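Household Storage, evening course. Handout 4: Baskets, Bins and the Lies We Tell Them
Tutor: Glória Macedo

Last time we emptied one cupboard each. Kamrul Cassim emptied two and has asked me to record it. Tonight we deal with what goes back, and in what.

1. Slots or solid sides
A slotted basket lets air in and crumbs out. Good for onions, pegs and bath toys. A solid bin keeps its contents to itself, crumbs included.

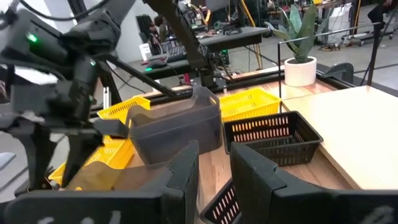 Rice does not belong in anything with slots, however small the bag's hole looked in the shop.

2. Colour
Give each colour one job. In my house yellow is for things used daily and black is for things I claim to use daily. Dark grey is for cables – we'll come to cables in week 15, if anyone is left.

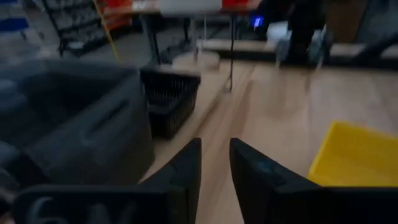 Write the jobs down and stick the list inside a cupboard door. A system kept in one person's head goes on holiday when they do.

3. Measuring
Measure the shelf at the front and at the back, then the basket at the rim, where it is usually widest. A shelf 250 mm deep will not take a basket that is 250 mm at the base and flares out towards the top. I own four of these. 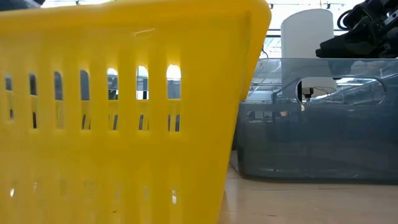
Should I buy the baskets before I sort?
Sort first. You can't pick a size until you know what's staying, and an empty basket is soon full of batteries.

For next time: one drawer, emptied and measured. Bring the measurements and leave the drawer at home.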